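The Adjuster

The claim concerned a dinner. It had been filed under household contents, which was the wrong heading, and it had passed through two desks before it reached mine. The policy was an old Privo form, the kind with the schedule typed on a separate sheet. The claimant gave the date of loss as 2020-10-07 and the cause of loss as "marriage."

I telephoned to say that marriage was not an insured peril. She said she had read the exclusions and that it was not listed there either. I checked. She was correct. The form excluded war, vermin, gradual deterioration and the action of light. I made an appointment.

The house was on Horivov Street, number 377, two floors, brick, slate roof in fair condition. I noted a cracked downspout on the north side. She let me in and offered me a chair at the dining table, and I opened the file and asked her to state the items lost.

She had a list. It was on lined paper and ran to nine entries. The first was a set of dessert forks, which I could deal with. The second was the habit of eating after eight o'clock. The third was a recipe for plum dumplings, never written down, in the sole possession of her husband. I asked whether her husband was deceased. She said he was in Omoregie, which was four hours away by train, and that he was in good health.

"Then the recipe is not lost," I said. "It has been removed."

"Is removal covered?"

Removal was covered under section four, provided it was without consent. I asked if she had consented. She thought about it for some time. The clock in that room had a loud movement and I recorded its make, Zinach, in case it should come up later.

"I helped him pack," she said.

I wrote that down.
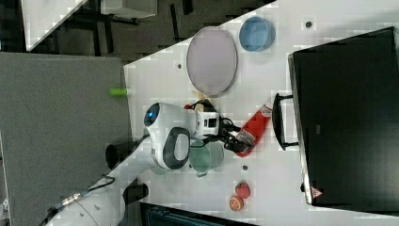
The difficulty with valuing a meal is that the policy allows only two methods. The first is replacement cost, meaning the price of an equivalent article bought new on the date of loss. The second is agreed value, meaning a sum both parties settled on before anything went wrong. No sum had been agreed for the dinner, so I was obliged to reconstruct it at replacement cost, and I asked her what had been on the table. She said there had been one big plate, round, a pinkish lavender, and a red bottle with a white band up near the top, and very little else. I asked what the bottle had contained. She said they had not opened it. He had brought it up from the cellar to mark the occasion and then neither of them had been able to say what the occasion was.

I allowed the plate at the price of a plate. I allowed nothing for the bottle, as an unopened bottle remains the property of the household and she could produce it from the sideboard, and did.

We went on through the list. Item four was a joke about a ferry. I asked her to tell it and she could not, as it required two people. Item five was the left side of the bed, which she had and did not want. Item six was the name he had used for her. I said I would need it for the record and she wrote it on the back of my card and asked me not to read it aloud. Items seven and eight were crossed out. Item nine was the sound of someone else locking the front door at night.

I explained depreciation. An article in use for many years is worth less than the same article new, and the form applied a fixed rate. She asked whether there was anything in the tables that gained value with use. I told her there were certain musical instruments. She asked me to put that down too.

The total came to 60. The limit of liability under the schedule was 3,000, and the deductible was higher than the total, so that nothing was payable. I turned the sheet around so she could check the addition. She checked it carefully and found an error in the forks, in the company's favor, and I corrected it. It was still under the deductible.

She signed. I asked whether she wished to keep the policy in force, and she said yes, until June, when the premium was due, and then she would see. I advised her about the downspout. Water gets behind the brick in the first hard frost and the damage is classed as gradual deterioration.

At the door I gave her a new card, as she had written on the other one. The file was closed under household contents. I did try to have the heading changed, but the form for that requires both signatures.

When I had gone down the steps I heard the bolt go across. I stood there until it was done, and then I walked to the station.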